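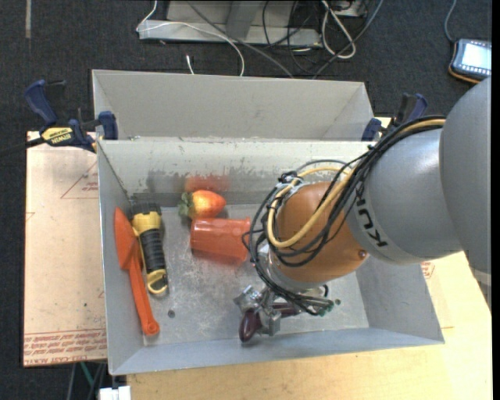
The open metal bin and what goes in it

Storage

Oct 4, 2024

Mixed storage has a poor reputation among people who write about storage. The usual advice is to sort by type, label each type and give it a lid. This works well for screws and badly for most of what a house or small workshop handles in a day, where a torch, a scraper and something from the toy box can all need putting down within the same minute. The open metal bin is the oldest answer to that problem and still a good one, provided the size and the contents suit each other.

For this feature we looked at wide, shallow bins with sloping sides, the sort sold to workshops, school kitchens and back rooms of shops. We had bins in from Cekano, Finetti and Tang, and compared them with older ones that had seen years of use. Prices were left out of the comparison, as they vary too much by supplier.

Why the sides slope

A bin with upright walls holds more for its footprint. A bin with sloping walls is easier to empty. The slope brings small items back towards the floor of the bin and leaves room for a hand along the side of anything resting there. With upright walls, a thin object tends to settle flat against the side and has to be tilted out with a fingernail.

The slope also allows empty bins to nest. The Cekano bins nest closely and take a firm pull to separate. The Finetti bins have a steeper wall, nest less deeply and come apart with one hand. Tang supplies a bin with a slight step below the rim, which stops the stack from binding but collects dust. Of the three we would accept the dust.

Long tools behave differently from everything else on a sloping wall. An orange plastic tool of the spatula kind, with a broad pointed blade and a slim handle, will lean beside the wall with the blade uppermost, and in that position it is easy to see and takes up little of the floor. Laid flat in a fuller bin, the same tool ends up under other things. If a bin is to hold anything long, put the long items in first, along one wall, and keep the middle for the rest.

A small hole in the rounded end of a handle is a sign that the tool was made to hang. There is no harm in keeping such a tool in a bin while a job is in progress. For longer periods a hook is better, and it frees the wall of the bin.

The floor

Bare or thinly coated metal marks quickly. The floor goes dull and scuffed first, then the coating on the upper walls starts to wear in patches where things are dropped over the rim. Neither affects use. We would look more closely at the corners and at the edges of any holes, where rust usually begins if the bin is kept somewhere damp.

Holes in the floor of a bin are worth checking before purchase. Depending on the maker they are for drainage or fixing. Anything narrower than the hole will find its way through it, so a bin of this kind is unsuitable for panel pins, beads or dry foods unless it is lined. Ireo makes a cut-to-size rubber mat for the purpose. It was the only liner we tried that stayed flat after washing, although it arrived with a strong smell that took 11 days in an open shed to clear.

A liner also reduces noise. A torch dropped into an unlined metal bin is loud enough to be a nuisance in a shared room. On the other hand, a liner adds friction, and objects no longer slide down to the middle as they do on bare metal. For a bin emptied several times a day we would leave it out.

Colour and finding things

Dull grey metal is a good background for searching. A yellow and black torch stands out against it lengthwise and at once, as does anything orange. Dark items do less well, particularly in a deep bin under a single light. A glossy surface helps: a dark purple aubergine shape, for instance, picks up enough light on its curve to be noticed, where a matt one of the same shade would sink into the corner.

Buyers of household tools seldom get to choose colours, but where there is a choice, bright handles save time. A band of coloured tape does the same job on black or grey handles. Put it near the middle of the handle, as either end may be covered by something else.

Round things and long things

Rounded objects are the difficult ones. They roll when the bin is moved, come to rest against whatever is lowest and push lighter items up the walls. Two or three in a wide bin cause no trouble. Beyond that they are better kept in a bin of their own, narrow enough that they cannot gather speed.

Torches are a special case. A cylindrical body rolls, and a sliding switch can be pushed on by a neighbouring object. Where the bin is not in daily use, take the batteries out or turn one round. Lay the torch along the short side of the bin if it fits there, so that it has less distance to roll.

How full

We tried the bins at several levels with a mixed load of kitchen tools, hand tools and toys. With a single layer on the floor, every item could be picked up without moving another. With a second layer, retrieval slowed noticeably, and soft plastic blades began to take a bend under the weight. Our working rule is to stop when 40 per cent of the floor is covered. This looks wasteful on a shelf. In use it leaves space for fingers on both sides of each object.

Cleaning

Empty the bin, brush out grit and wipe it with warm water and washing-up liquid. Dry it straight away, including the underside of any holes. Scouring pads remove grey smudges from a worn wall and take more of the coating with them, so we would leave the smudges. The Tang bin needs a thin cloth run along the step under the rim.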